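Print this page | E-mail this page

Speaker notes: House rules for two-arm table work
29 September 2024
By Ashraful Nanayakkara

Open with who we are. Tevora runs the booths, Kodikara writes the rules, and the Stovutville site tries them before anyone else has to. The first draft was written in June. I will cover the parts people argue over and skip the parts on paperwork.

Start with the shared middle of the table. When two arms stand on one rail, both can reach it. Our rule is that one arm owns the middle at a time, and the operator says so out loud before moving in. Pause here. People from single-arm cells tend to think this is fussy.

Next, cables. Conduit gets tied to the link with slack left at each joint. Walk the full range by hand before power goes on. If a loop can catch on a post or a wall, retie it.

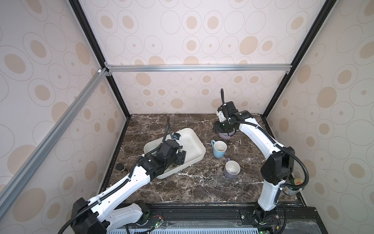 Who is allowed to clear a stop?
The person who was operating when the stop happened, after a second person has looked over the table. If the operator has left the booth, the shift lead clears it and signs the log.

Dishes and other household items. Rule 2 in the handout. Items are checked for chips before the session and again after it. Chipped items go in the bin, even if the chip is small. Zimton asked for an exception for items used only once, and we said no.

Speed. We keep a slow setting for anything that can break and a normal setting for everything else. The limit in the handout is 200 millimeters per second at the gripper for the slow setting. Expect a question on this — the figure is ours and does not come from a published standard. Say that plainly.

Handling thin items. Grip at the rim, keep the fingers square to it, and do not let go until the item is resting on something. The other arm stays out of the tray while this is going on.
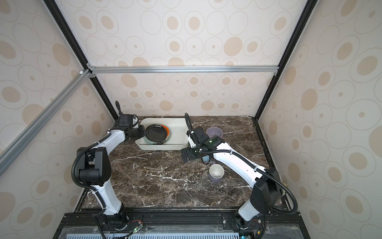
Left arm holding a plate by the rim in the tray.

Go to the log sheet. Each session gets one line: operator, speed setting, stops, items removed. We went through 103 log sheets from Stovutville and the column most often left blank was speed setting. It now comes first on the form.

Last item is training. New operators do 3 supervised sessions before working alone. Take questions, then point people to the handouts by the door.

Last updated: after the Stovutville review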